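Why does cloth crease?

Pull a T-shirt out from the bottom of a heap and it will be covered in lines and crumples. Pull out a woolly jumper from the same heap and it may look almost as good as new. Both are made of cloth and both were squashed in the same way. To see why they behave differently, you need to look at what cloth is made of.

What cloth is made of

If you look at a piece of cloth through a magnifying glass, you will see that it is made of threads. In woven cloth, such as a bed sheet or a pair of jeans, the threads go over and under each other in two directions. In knitted cloth, such as a jumper or a sock, the thread is bent into rows of loops, and each row hooks into the one before.

Each thread is made of much thinner hairs twisted together. These are called fibres. Some fibres come from plants. Cotton grows as fluffy white bolls around the seeds of the cotton plant, and linen comes from the stems of a plant called flax. Some come from animals, such as wool from sheep and silk from silkworms. Others, such as polyester and nylon, are made in factories.

Smaller still

Fibres are made of long chains that are far too small to see, even with a school microscope. The chains are called polymers. In a cotton fibre they lie next to each other like uncooked spaghetti in a packet, and each chain holds on to its neighbours with a great many weak links.

When you bend a cotton fibre sharply, the chains slide past each other a little. Some of the weak links come undone, and then they join up again in a new place. The fibre is now being held in its bent shape. When this happens to thousands of fibres along the same line, you get a crease.
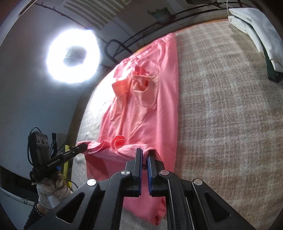
Not every fold in cloth is a crease. A fold is a place where the cloth bends, and it may disappear as soon as you pull the cloth flat. A crease stays when you let go. The difference depends on how sharp the bend is, how hard it is pressed and how long it is left. A pink shirt laid across a bed will hang in gentle folds where it goes over the side, and those will mostly drop out by themselves. The bunched part in the middle has tighter bends, so that is where lines are more likely to stay.

What water and heat do

Water gets in between the chains in cotton and loosens the weak links. The chains can then move about more easily. As the cotton dries, the water leaves and the links form again, fixing the chains wherever they happen to be. If the cloth is screwed up in a ball while it dries, it dries with the shape of the ball in it. If it is hung up straight, it dries much flatter.

Heat makes the chains move about too. An iron uses heat and pressure together, and a steam iron adds water as well. The links let go, the iron pushes the cloth flat, and the links join up again as the cloth cools and dries. So an iron takes creases out in much the same way as they were put in.

Your body does some of this by accident. It is warm and a bit damp, which is why the backs of trouser knees and the insides of elbows crease so much during the day.

Why wool is different

Wool fibres are naturally wavy, and their chains are coiled a bit like springs. When you bend wool, the coils stretch, and when you let go they pull back. A wool coat left on a hanger overnight will often lose its creases by morning.

Polyester hardly takes in any water, so damp does not bother it much. It can still be creased by strong heat. Factories use this to make pleated skirts. The cloth is folded, heated and cooled, and the pleats stay in through many washes. Many school shirts are a mixture of cotton and polyester, so that they feel soft but need less ironing.

Try it yourself

You will need:
An old cotton handkerchief or piece of sheet
An old polyester scarf or piece of lining cloth
A piece of woollen cloth
A heavy book
A clock

Cut a piece the size of your hand from each cloth. Ask a grown-up first. Fold each piece in half, put them side by side under the book and leave them for 25 minutes. Take them out, open them up and look at the lines. Write down which one is the deepest. Look again after another 11 minutes and see if any of them have changed.

Now do it again, but dampen the pieces with a few drops of water before you fold them, and leave them until they are dry. Put a plate underneath so that the table does not get wet.

Words to know

Fibre: a very thin hair that can be twisted into thread.
Polymer: a long chain made of small parts joined end to end.
Woven: made from threads that cross over and under each other.
Pleat: a fold put into cloth on purpose.

Written by Nathalie Van Wijk for Pondari

82 shares | 11 comments

Contact us | © Pondari | Back to top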